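Kiri Tawhiri
@kiritawhiri

Notes on putting two tables together so they behave like one work surface. Mostly about height, seams and feet. Long thread, no shortcuts in it.

Starting point: two white rectangular tables, bought at different times. The larger one is a Belleo. The narrower one came from the Susthorpe office when it closed in April. Both were sold as the same height. They are not the same height.

Measure from the floor to the top face at all four corners, then at the middle of each long side. Write the numbers on masking tape and stick the tape to the leg. You will want them later and the notebook will be in another room.

The Belleo came out at 74 cm on every corner. The Susthorpe table was higher everywhere, and not by a constant amount. The left end was worse than the right.

Check the floor before blaming the table. Swap the table end for end and measure again. If the high corner stays in the same place in the room, it is the floor. If it travels with the table, it is the leg. Mine was 2 parts floor and one part leg.

Screw-in feet: most of the adjustment range you see advertised is thread you shouldn't use. Once a foot is more than halfway out it starts to lean under side load. Costigan sell a longer insert with a lock nut. Worth it for a table that gets pushed.

Lock nut goes against the leg, not against the foot. I have now corrected this on three tables I didn't assemble.

Order of work, for anyone doing this:
Set the bigger table level on its own.
Tighten its lock nuts.
Bring the second table up to it.
Adjust only the second table from then on.
If you chase both at once you will be there until dinner.

I got the slope out of the Susthorpe table but not the offset. Its feet were already all the way in, so the only way to lose the difference was to raise the Belleo or cut legs. I don't cut legs.

Raising the Belleo would have put it above comfortable standing reach for small parts and well above comfortable sitting. It gets used more than the other one. It stayed where it was.

So there is a step, with the higher table at the back. Higher at the front would have been wrong: you catch your forearms on the edge and things roll toward you.

On the seam. Two tops that meet at different heights leave a line that collects dust, screws, paper offcuts. I tried a rubber strip from Brundbridge. It held for a while, then curled at one end. Took it off, cleaned the residue, left the line as it is.

Anything that needs a flat base goes fully on one table or fully on the other. Nothing bridges the step. This is the only rule I bother repeating.
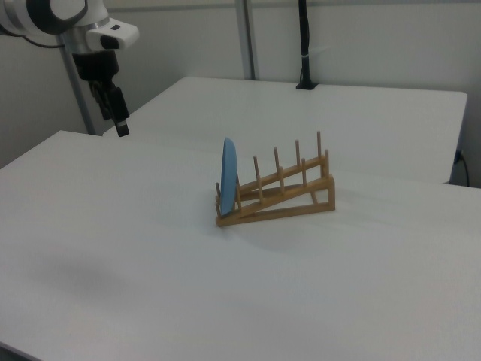
Clamping to the back edge: check what the underside is like before you tighten anything. A rim or a crossbar will tilt the jaw. A small square of scrap between the jaw and the underside spreads the load and saves the finish.

Uprights on the wall side only. Keep the front edge clear so you can get your hands in and wipe toward yourself.

Matte white top, opinion: good. Glare is low and dropped parts show up. Pencil also shows up. Damp cloth first, then a drop of dish soap if needed. No scouring pads. They polish a matte surface in patches and the patches are permanent.

Recheck the heights after a couple of weeks. Feet settle, especially on vinyl. Mine moved over 2 mm at one corner, the one I had already adjusted the most. Reset it, retightened the nut, new number on the tape.

Still to do: felt under the two wall-side feet, and replace one Costigan insert that binds near the top of its thread.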